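Ticket: Desktop freezes for a few seconds, then recovers (sometimes doesn't)
Status: Resolved
Category: Home PC / Performance / Other
Opened by: Gráinne Gilmartin

Hi all, first ticket here, so sorry in advance if I ramble. I run the membership lists and the newsletter for the Skarnville garden society on an old desktop in my back bedroom, and since the start of February it has been freezing on me. The mouse stops, the clock stops, the music carries on for a second or two and then stutters, and then everything catches up at once and all the letters I typed come flooding in. Sometimes it's over in 10 seconds. Twice it never came back and I had to hold the power button.

Things I'd done before opening the ticket:

Restarted it (many, many times)
Ran all the updates
Full virus scan, clean
Uninstalled the label printing program, because I was mad at it
Checked the disk space, 28 GB free

No error message ever comes up. No blue screen either, which my brother-in-law in Kerville says is a good sign, though he also told me to put it in the yard and hit it with a shovel.

Update 1

Thanks for the quick reply! You asked when it happens. I kept a notepad next to the keyboard for a few days like you said, and it's mostly when I open or save something in the newsletter folder. Web browsing is fine. Solitaire is fine (I tested this very thoroughly). It froze once when I hadn't touched anything, but the backup was due to run right then, so maybe that counts as saving.

You asked me to open the task manager and leave it on the performance page until it happened again. Took all of five minutes. Processor was low, memory was a bit over half, and the disk went to 100 percent and just sat there flat across the top like a tabletop. Then it dropped back down and the newsletter opened as if nothing had happened.

Update 2

Ran the memory test overnight, the long one, and it passed with no errors. I'll admit I was hoping it would be the memory. My neighbor Carroll swapped his out last year and it fixed everything, and he has told me about it on several occasions since. He came over Thursday evening with a flashlight and a screwdriver and we did the bits you listed: unplugged it, opened the side, blew out the dust (so much dust, I'm embarrassed), pushed the memory sticks down till the clips snapped, and pushed both ends of every cable we could reach. 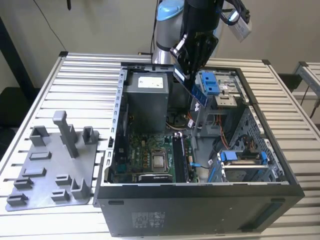
Closed it all back up and turned it on, and for one whole evening I thought we'd cracked it. I did the seed order, I did the plant sale flyer, I even renamed the photos from the autumn show. Then at 9 the next morning I clicked on the newsletter folder and off it went again. Same freeze, same flat line on the disk graph. I said a word I don't usually say before breakfast.

Update 3

Okay, disk health. I downloaded the little program you linked and I think I did it right. The top of the window says Caution in yellow. Reallocated sectors has a number next to it and so does pending sectors, and you said both of those ought to be zero. Neither is zero. I copied the whole thing into a text file and attached it.

Before you ask, yes, I stopped using it right then and copied my stuff off. The membership list and the address labels went first, to the USB stick, then the newsletters. Most went over fine but three of the old newsletters wouldn't copy at all, it just hung and then said it couldn't read them. I have those on paper so I'm not going to cry over them. The photo folder took ages! I left it going while I was at the dentist and it was still going when I got home.

Question while I'm waiting: should I run the disk repair thing that Windows keeps offering? Carroll says yes. My brother-in-law says absolutely not. I haven't touched it.

Update 4

Right, not running it. Thank you, that makes sense, I didn't know it could make a dying drive work even harder. (Carroll has been informed.)

I ordered a new solid state drive from Javadum, the computer place out past the feed store, along with the adapter cable. Did the clone the way you wrote it out, with the old drive inside and the new one on the cable. First try stopped partway with a read error. Second try I ticked the "ignore bad sectors" box you mentioned and let it run while I slept. It finished! It grumbled about a few unreadable files, and I'm fairly sure those are my three newsletters.

Swapped the drives over this afternoon. One hiccup: it wouldn't boot the first time and gave me a black screen that said no boot device. I had that awful sinking feeling and then found I'd only pushed the data cable halfway in. Pushed it home, tried again, straight to the desktop.

Update 5

One week on and not a single freeze. It starts up before I've sat down properly. I had 300 newsletters to get out this week and the mail merge ran straight through without me having to babysit it. The disk graph hardly leaves the floor now.

Two leftover things, neither urgent. The new drive is showing some space as "unallocated" at the end, is it safe to just extend into that? And is there any point keeping the old drive, or should I get rid of it? It has people's home addresses on it so I don't want to simply drop it in the bin at the recycling center.

Final note

Extended the partition, worked the first time. The old drive is going back to Javadum on my next trip into town, they have a drill press and they'll put a few holes through it while I watch. Fine to close this one. Thanks again for being so patient with me!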